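Flirnell: Progress Report to the Clikmont Fund
December 27, 2024

Dear friends at Clikmont,

It has been a full and happy half year, and I have been looking forward to writing this. When you agreed to support Flirnell, we had a first issue, a stack of thumbnails in a shoebox, and a lot of opinions about what a superhero comic for younger teens ought to be. We now have three finished issues, a fourth in inks, and readers who write to tell us we're doing it wrong, which I have decided to take as a compliment.

I'll go through things in the order of the grant agreement, more or less, and I'm sorry in advance if I wander.

Where the story stands

Issues one through three are done, lettered and printed. Issue four is penciled all the way through and inked up to the fight on the ferry landing. Issue five has a full script that I'm fond of and an ending that I'm not, so it will get another pass in January before anyone draws a line of it.

The largest change since my last letter has to do with Irkari. You may remember that in the original pitch Irkari was a one-issue villain, a fellow in a moth costume who robs lamp stores. We all thought he was very funny. Then we wrote him, and he kept being the most interesting person on the page. He plans well and he's brave, and his reasons for going after the lamp company turn out to be pretty good ones. By the end of issue two it seemed a shame to throw him away, so he now runs through the whole first story, and Nava has to deal with him as a real opponent. The moth costume stays. I fought for the antennae and I would do it again.

This did cost us something. We had planned a separate villain for issue three, with designs finished and a cover roughed out, and those pages have gone into the drawer. I don't count the work as wasted (the designs are lovely and she may come back in a second story) but I promised to be open with you about changes of plan, and that was a big one.

Nava herself has settled down nicely. In the first issue she talked too much during fights, and our readers said so. By the third she has learned to be quiet when she's scared, and the artists have been wonderful about giving her face room to do the work. There is a page near the end of issue three, six panels, no words, where she decides whether to go back into the building. I think it's the best page we have made. 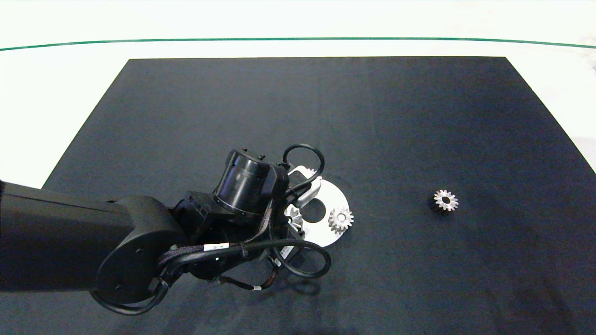
Pages and printing

Issues one and two ran 33 pages each, counting the inside cover and the letters page. Issue three came out at 40. The extra length was my doing. The script ran over, and instead of cutting the scene between Nava and her grandmother I asked for more room. We paid for the added paper by dropping the spot gloss on the cover, and I don't think anybody has missed it.

Our first printing of issue one was 232 copies. They are all gone now, apart from the few we keep for the office. We printed the same number of issue two, and those are moving at a gentler pace, as second issues often do. Color came out darker than we wanted on the night scenes in issue two. For issue three we lightened the blues before sending the files, asked for a printed proof, and were much happier. A printed proof takes extra time and money, and I would like to keep doing it for every issue – it saves a good deal of heartache later.

The lettering has been redone as well. Several parents told us the small type was hard going for slower readers, and when I looked again with fresh eyes I had to agree. The letters are bigger now, the balloons have more air in them, and I've been made to write shorter sentences. You will notice I haven't carried that habit over to this report.

The school readings

Your grant covers 100 free copies for classrooms and libraries, and every one of them has been given out. We also held lunchtime readings where the students took parts and read the comic aloud. Irkari was by far the most wanted role. At one school they asked to read his rooftop speech a second time so somebody else could have a turn at it, and that did more for my confidence in the new direction than anything we had said among ourselves.

The students' main complaints, which I pass along faithfully, are that the issues are too short, that Nava should have a dog, and that the bus driver in issue one knows more than he is letting on. They're right about the bus driver. 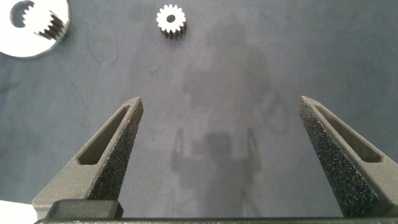
Gripper fingers, close up.

What has been harder

We are behind. Issue four was meant to be at the printer by now, and reworking the villain pushed everything back. I would sooner send it out late and good, and I hope you'll feel the same way, but I know the agreement has dates in it and I don't want to slide past that.

Back issue orders have also been clumsy. We were packing them in the evenings, and a few readers waited far too long for their comics. We have since set aside one regular afternoon for mailing and things have been calmer.

What comes next

In January we plan to finish the inks on issue four, settle the ending of issue five, and start gathering the first story into a single book. We would like to use the remainder of the printing money for that collection, and a revised budget will follow separately for you to look over.

Thank you for your patience with us, and for the kind note about issue two. It's pinned up over the light table, next to an early sketch of the antennae.

With warm wishes,
The Flirnell editor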